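Saltaline Switch Drawer

README, last touched Monday, March 26, 2018

What you have here

A parts list, a spreadsheet and a folder of pictures covering the panel switches that came out of the Herkton pump house when the old control desks were stripped. There are 299 entries. Most are push buttons, a fair few are selectors, and 11 are filed under "other", a category that has caused more arguments than the rest put together.

The list exists so that anyone mending a desk at Drindlow can find a matching button without emptying the drawer onto the bench. People still empty the drawer onto the bench.
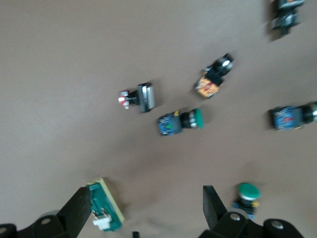

Push-button switches and a small green circuit board on the bench, mid-sort.

How things are named

Every switch gets a number, a cap colour and a block colour, in that order. So "green / blue" means a green cap on a blue contact block, and "black / orange" means a black button with orange at the back end. If the block has more than one colour on it, pick the one you would shout across a room. Aisling Coughlan wanted a proper colour chart. She was given a biscuit tin lid with paint dabs on it, and it has served perfectly well.

Rectangular heads go in the same list as round ones. They used to have a list of their own, but it had four things in it and kept getting lost.

Circuit boards are not switches. They turn up in the drawer anyway and are entered as "board, small" or "board, not small". Please don't invent a third size.

Columns

number: runs from 1, with gaps
cap: colour as seen in daylight, not under the bench lamp
block: as above
label: type it exactly as printed, or put "unread". Guesses have been found and removed. We know who you are, Ivar.
tested: yes, no, or blank, where blank means no
drawer: left, right, or Geraghty (the grey cabinet, named after the man who sold it to us without a key)

Known faults

Number 428 is out of sequence and appears to have been typed by someone leaning on the keyboard. It is a real switch, so it stays.

Some pictures are blurred. Use them for colour and general shape, and go to the drawer for the lettering.

Corrections

Send them to Ivar Granström before the end of May, one switch per line.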